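Todo mês de abril, mais ou menos quando chega a conta da diarista reajustada, eu volto a procurar se já existe alguma máquina que guarde as compras no armário. Continua não existindo. O que existe é muito vídeo acelerado, com música de elevador e a palavra "autônomo" escrita bem grande, e um preço no rodapé que ninguém com armário bagunçado vai pagar.

Desta vez o motivo da recaída foi o Ivon, o sistema de dois braços que a Itport promete para cozinhas, copas de escritório e bancadas de expedição. O folheto tem 18 páginas. Li todas. Fala em "organização de itens cotidianos" e em 300 tarefas aprendidas, sem listar as 300. A Koltik, que vende coisa parecida para chão de fábrica, pelo menos publica a lista, e metade dela é variação de pegar e largar.

Pegar e largar, aliás, é o meu critério. Não me interessa robô que dança. Quero saber se ele tira um pacotinho de bolo da bancada e põe no lugar certo sem esmagar o bolo. Embalagem individual é um bicho chato: é leve, escorrega, faz bico na solda, brilha conforme a luz. Uma criança de quatro anos resolve isso sem pensar, e come o bolo depois.

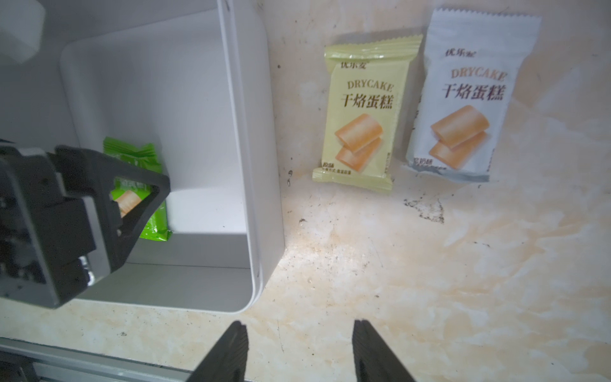
Bolinhos embalados um a um, um recipiente branco e dois braços para dar conta do serviço.
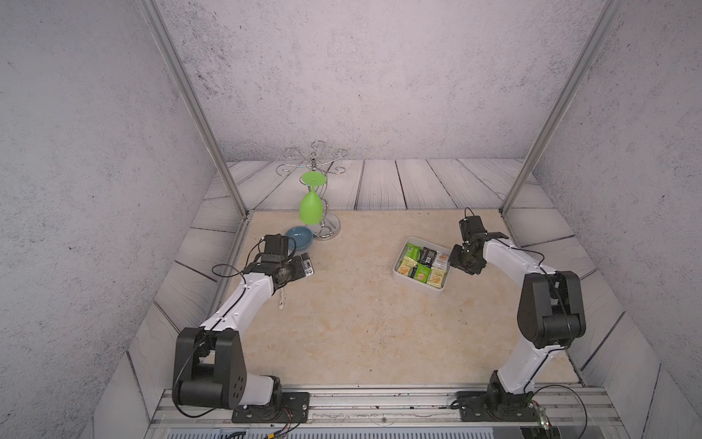
A Mahawong, que comenta aqui no blog desde o tempo do aspirador redondo, discorda de mim e escreveu que eu cobro da máquina uma pressa que não cobro de gente. Segundo ela, se o braço levar 30 segundos por pacote e fizer isso de madrugada, com a casa dormindo, tanto faz a lentidão, e o que importa é acordar com a bancada livre.

É um bom argumento e eu pensei nele mais do que gostaria. Aceito a parte da lentidão. A máquina de lavar também demora e ninguém reclama. Só que a máquina de lavar não precisa de mim por perto para recomeçar quando uma meia cai fora do tambor. Meu medo com o braço é o pacote que tomba, gira, para encostado na borda, e a casa inteira acorda com o aparelho parado esperando socorro às três da manhã. Queria ver esse número no folheto: quantas vezes por noite alguém precisa levantar. Não está em nenhuma das 18 páginas.

E tem a taça. Guardar bolinho é uma coisa, guardar taça é outra, e cozinha de verdade tem os dois no mesmo metro de bancada. Para linha de produção, com a mesma peça chegando sempre do mesmo jeito, eu já acredito faz tempo. Para a minha cozinha, por enquanto, fico com o pano de prato e a má vontade dos meus filhos - que também param no meio da tarefa, mas pelo menos não vêm parafusados na mesa.

Se alguém da Itport quiser me mandar o número das interrupções, o e-mail continua o mesmo. Publico sem mexer numa vírgula.

Posts recentes
O aspirador que tem medo de tapete preto
Dobrar camiseta: a fronteira final
Koltik e a lista que ninguém leu
Três meses sem lava-louças
Erro 3092, ou como perdi um sábado com a cafeteira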